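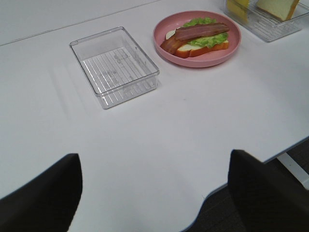

Figure 1. White tabletop with a curved edge, gray carpet beyond it.

What We Eat at Noon: Packed Lunches at Prusthorpe

When we started this project in November, neither of us thought lunch could fill a whole report. We were wrong, and happily so! Loïc Pichon grew up in a house where everybody sat down to a hot meal at midday, and I grew up eating a sandwich over my homework, so we argued about it on the bus to Vomport more than once before we decided to ask other people.

We asked 30 students to keep a lunch diary over two semesters. They wrote down what they ate, where they ate it, who they sat with and whether they had made it themselves. By the end we had 3,886 entries, and we read every one of them (mostly in the evenings, with a lot of tea). More than 3,000 described food brought from home, which surprised us both, given how long the line at the Costache café gets by noon.

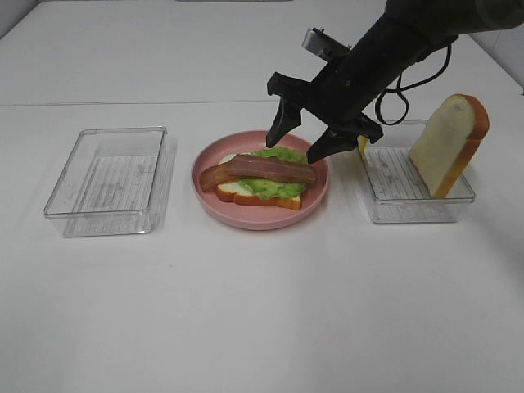
Department of Food and Community Studies | Student Projects

Sandwiches came up again and again in the diaries, and people had strong feelings about them. One student wrote half a page on why lettuce should go in last. Another had eaten the same cheese and pickle every day of the first semester and was very content with it. Leftovers were the next favorite, usually rice or pasta from the night before, and soup turned up as soon as the weather got cold.

The part we enjoyed most was the question of company. Students who brought lunch from home often wrote that they ate it with the same friends in the same spot, and several mentioned trading halves. Those who bought lunch tended to eat while walking to class. We would be careful about reading too much into this, as our group was small and a lot of them knew each other already.
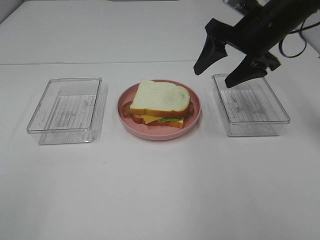

Figure 3. Sandwich on a pink plate, with a clear container on either side.

There were gaps in the diaries, mainly during exam weeks, when some people stopped writing and, we suspect, stopped eating properly too. If we did it again we would send a reminder in the morning and make the form shorter. We would also like to include the evening students at the Dratport building, who have their own habits and a much better microwave.

Thank you to everyone who kept a diary, and to Loïc's mother for feeding us while we sorted the entries.

Gualtiero Testa and Loïc Pichon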